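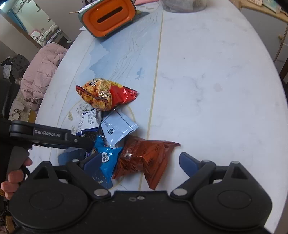
Slide 1. Two hand-held grippers at a table of snack packets.

Talk: Planning the gripper budget
Speaker: Aravind Iyengar
March 1, 2021

Opening. Say who I am and which budget this is. The Keltholm line covers equipment only. Staff time is under Sanent and I will not get into it today.

Point at the packets on the table. Shiny wrappers, crimped ends, one puffy bag, some flat sachets lying on top of each other. Ask the room which one they would pick up first. Wait for an answer.

Main point for this slide: we should price the work before we price the tool. Small packaged goods are the job we are planning for, so the quote has to cover the parts that touch them. Pads are listed separately from the body in both quotes. People miss that.

Numbers, read them slowly:
- 3,910 dollars is the ceiling for the first order
- 2 grippers, so that two people can work at one table
- 15 spare pads
- 6 months before we look at the budget again

Zalewska quote. Pads included, shipping extra. They want payment up front. Fidis quote. Shipping included, pads extra, and the lead time is longer. I have asked both for a price on replacement pins and screws. Only Fidis has answered.

If someone asks about going straight to a fixed arm: that is next year's request. An arm needs a mount, a safety review and floor space, and none of those are in this line. Hand-held tools can go on any table we already have.

Things to budget for that are not on either quote:
- storage cases
- snacks and other packets to practice on, replaced when they get crushed
- cleaning supplies for the pads
- a half day of training for each new person

Do not spend long on the packets. Last time this part ran over and I had to skip the payment schedule.

Next slide is the payment schedule. Hand out the one-page sheet before changing over. Questions on the ceiling can go to me by email until the end of March.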